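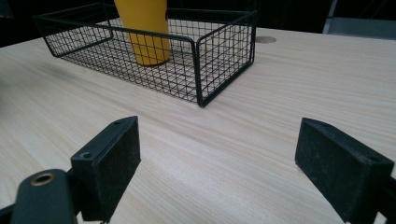

A dishwasher is already a robot, one student wrote after last week's session, and it has been doing the chore since before any of us were born. Fair point, and worth 4 marks. But somebody still has to load it, and somebody has to put the cups away.

Week 9: Can it tidy up yet?

Short answer: sometimes, on a good day, with the right cup.

Take one yellow cylinder standing in a black wire basket. Your job is to get it out. You have two padded fingers and no wrist to brag about. Before you close them, decide:
– how wide to open
– whether to come in over the rim or straight down
– what to do when a finger snags the mesh

Wire mesh is mean to depth sensors, which may see the wall, the table behind it, or a bit of both.

Now the arithmetic. The Narness handout claims 95 percent success per pick. Over 218 picks that leaves about a dozen failures, and the handout doesn't say how many involved glassware.

Reading: Chae, chapter 4. Skip the Flovness brochure unless you enjoy the word "effortless."

For next time: unload a drying rack one-handed, in oven mitts. Write down every time you cheat.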